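Marble worktop going dull round the sink – reseal or leave it?

Posted in Kitchens and Worktops

Yareli Mendoza

We moved into a flat in Brurnimgate in March and the kitchen came with a white marble worktop that the previous owners put in. They left a half-used bottle of Murkine stone sealer under the sink and no instructions. I have never had a stone worktop before, only laminate, so I don't know what is normal.

The area round the sink and the draining side has gone dull compared with the rest. If I crouch down and look across it towards the window I can see rings where glasses have stood. They don't wash off. There is also one yellowish patch near the hob, the size of a saucer, that I think is cooking oil.

I have tried washing-up liquid and warm water, then bicarbonate of soda mixed to a paste, which I left on overnight under cling film. The paste made the yellow patch a bit lighter and did nothing to the rings. My sister says to use vinegar because it takes off limescale, but I've read that vinegar is bad for marble, so I have held off.

Is this a sealing problem, and if I put the Murkine on will the rings go? Or does it need polishing first? I'd like to do it myself if I can. We rent out the second bedroom so the kitchen can't be out of use for days.

2 replies

Kornél Tóth

Don't use vinegar. Or lemon, or any bathroom limescale spray. Marble reacts with acid and you'll get more marks.

I just live with mine. It has been in 13 years and it's dull all over now so you don't see the rings any more. Use coasters if it bothers you. I would bin the old sealer because you don't know how long it's been open.

Judit Deák

You have two separate problems and they need different treatment.

The rings are almost certainly etching. Something acidic has sat on the stone (wine, juice, squash, tomato, some cleaners) and taken the polish off in that shape. It is damage to the surface and not a stain, so cleaning won't shift it and neither will sealer. Sealer slows down liquids soaking in. It does nothing against acid, whatever the bottle suggests.

The yellow patch is a stain, meaning something has gone into the stone. Your bicarb paste was the right idea and if it lightened the patch then do it again. Mix it thicker this time, like peanut butter, spread it to the thickness of a pound coin, and cover it with cling film for a day. Then take the film off and let it dry out completely before you scrape it away with something plastic. The drying is what draws the oil up, and people often wipe it off while it's still damp. My own patch by the hob needed three goes.
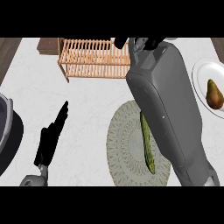
For the rings, feel them first. Run a fingernail over the edge of one. If you can't feel anything it is light etching, and marble polishing powder will usually sort it out. You sprinkle a little on, wet it, and rub in small circles with a damp cloth or a felt pad until it starts to feel slick, then rinse and look. Start in the corner behind the kettle or somewhere else that doesn't matter. If you can feel an edge, the powder won't be enough and it needs to be honed down with pads before it is polished. Those pads come in grits up to 3000 and you have to go through them in order. I wouldn't do that by hand on a whole worktop. It is easy to end up with a dip that you see every time the light comes in.

Look as well at whether your top is polished or honed. Check a bit that never gets used. If it's shiny like glass there, it was polished. If it is smooth but matt all over, it was honed, and polishing powder will leave you with shiny patches, so don't use it.

Then the sealing. Put a few drops of water on the stone and leave them for a quarter of an hour. If the stone has gone darker underneath when you wipe them up, it wants sealing. If it hasn't, leave it alone. Too much sealer leaves a smeary film that is a nuisance to get off.

If it does need it, do it last, after the stain and the rings. The stone has to be properly dry, so keep the washing-up off that side for a day beforehand. Wipe the sealer on thinly, wait as long as the label says, and buff off every bit that hasn't gone in. Don't let it dry on the surface. Most are fine for light use the next morning but I keep water and oil off mine for 48 hours. You could do the sink side one evening and the hob side another – that way your lodger still has somewhere to make toast.

I agree with Kornél about the old bottle. I use Tronent, which was on the shelf at the tile shop, and I have no strong feelings about it.

Day to day, a soft cloth and a drop of washing-up liquid is enough, then dry it. Drying matters most round the taps if your water is hard, because the limescale builds up and then you are tempted to use something you shouldn't.

Yareli Mendoza

Thank you both. I can't feel an edge on any of them, and the strip behind the bread bin is shiny, so I think it's the powder for me. Second lot of paste is on the yellow patch now. The water drops left a dark spot by the sink but not by the hob, so I'll only seal that end.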